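Unit 7 handout: assessing a two-arm bench kit before purchase

Read this before the practical. The product under review is the Tetero two-arm kit, supplied by Firkero with the Kerekes control software. The Umholm teaching lab has it on loan until December, and your written assessment will be compared with the supplier's data sheet.

## 7.1 What the supplier claims

| Item | Data sheet value |
|---|---|
| Reach per arm | 600 mm |
| Stated service interval | 400 hours |
| Recorded test runs supplied with kit | 117 |
| Licence and support, first year | £2040 |

The data sheet gives no figure for thin or round objects. Treat this as a gap in the evidence. Parallel grippers hold flat-sided parts well, but a narrow rod touches each finger along a line only and can turn in the grip.

## 7.2 The sorting task

The task uses wooden chopsticks and a wire basket. Each stick is to be picked from the table, raised to the rim height plus a margin, and released inside the basket. Three features make it a fair test:

- the sticks are slender and lie close to the table surface, so finger clearance matters;
- a stick may come to rest leaning, with one end above the rim;
- thin wire mesh is hard for some depth sensors to read.

Two chopsticks lie parallel on the table in front of the left gripper, and a third leans in the basket with its upper end over the rim. The left gripper is open. The right gripper is above the back right corner of the basket, so any path for the left arm has to allow for it.
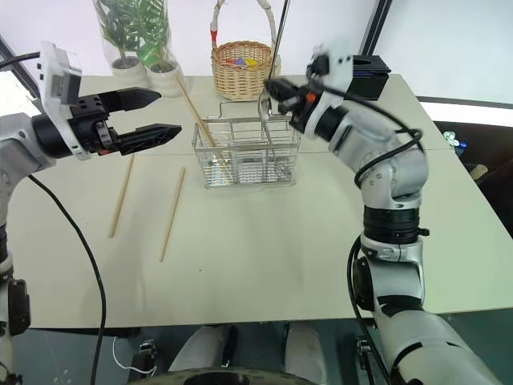
## 7.3 Points to assess

1. **Shared space.** Mark the volume above the basket that both arms can enter. State whether Kerekes locks it to one arm at a time or only slows both.
2. **Cable routing.** Note where cables run outside the links and estimate the slack left at full bend. Loops near the wrist can catch on a tall container.
3. **Wrist camera view.** Check whether the fingers hide the stick during the last part of the approach.
4. **Release height.** Record the height above the basket floor at which the fingers open.

## 7.4 Reporting

Report failed picks and failed releases separately – a single success rate hides which of the two needs attention. Give the number of attempts with every percentage. Costs go in a separate table, with the second-year licence marked as unknown unless Firkero has confirmed it in writing.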